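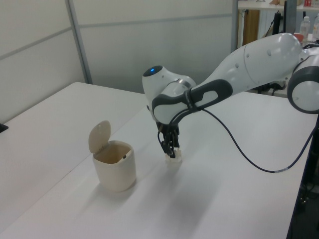

Unit 4. Collecting demonstrations for a pick-and-place policy

These notes cover the collection half of the unit. Training and evaluation are in Unit 5. Read section 4.3 before your lab slot.

4.1 What one example contains

A demonstration is a time series. At each step we store the joint positions, the gripper opening, the commanded action and one view from each camera. All streams share a clock. An episode starts when the operator presses record and ends when the arm is back at its home pose with the gripper open. Metadata (operator, task code, outcome) is entered by hand at the end.

The action stored at step t is the command sent at t, and the joint positions are those measured at t. The two differ by the controller lag. Do not shift one to match the other before upload - the loader does this, and doing it twice has spoiled data in past terms.

4.2 The task

Task code BIN-1: pick up a small object from the tabletop and drop it into a small bin with a flip-top lid. The lid is open at the start of every episode. Opening it is a separate task (BIN-2) and is collected separately.

The phases used for labeling are:
approach
descend
close
lift
carry
release
retreat

The boundary between descend and close is the first step at which the commanded gripper opening decreases. The boundary between close and lift is the first upward command after that. Label from the commands and check against the video. Pale objects on a white table are hard to see once the fingers are around them, and annotators working from video alone disagree most at this point.

4.3 Variation

A policy trained on one start position learns that position. Vary the following between episodes:

Object position. Use the printed list of 14 positions, in the shuffled order given on the sheet. Do not choose positions by eye. Operators drift toward the middle of the table.
Object orientation. Drop the object from a low height and leave it as it lands.
Bin position. Move it after each full pass through the list.
Operator. No more than one pass per person per session.

Keep fixed: camera mounts, table height, room lights, home pose. If a camera is bumped, stop, note the episode number and recalibrate. Episodes recorded between the bump and the note are discarded.

4.4 Failed grasps

Keep them. A slip followed by a second attempt is useful if the second attempt is clean, and is marked "recovered". An episode where the object leaves the table is marked "failed" and is held out of the training split but stays in the archive. An episode where the operator hesitates for a long stretch is still valid. Trim idle steps at the start and end only, never in the middle.

4.5 The Pavholm set

The set used in Unit 5 was collected under this protocol by Kwaku Acheampong and Yayra Nartey. The target was 2000 episodes. After screening, 1551 were kept for training. Of these, 722 come from the first bin position, so the set is unbalanced, and the sampler must be told to weight by bin position. Students who skip this step get a policy that reaches for the old bin location. See the config file for the flag.

4.6 For the lab

Record one full pass of BIN-1. Upload to Sendbridge under your group number. Label the phases for every episode, then swap with another group and label theirs without looking at their boundaries. Report the median disagreement in steps for each boundary, and say which boundary is worst and why.

Check the cable before each pass. It needs enough slack for the wrist to reach the far positions.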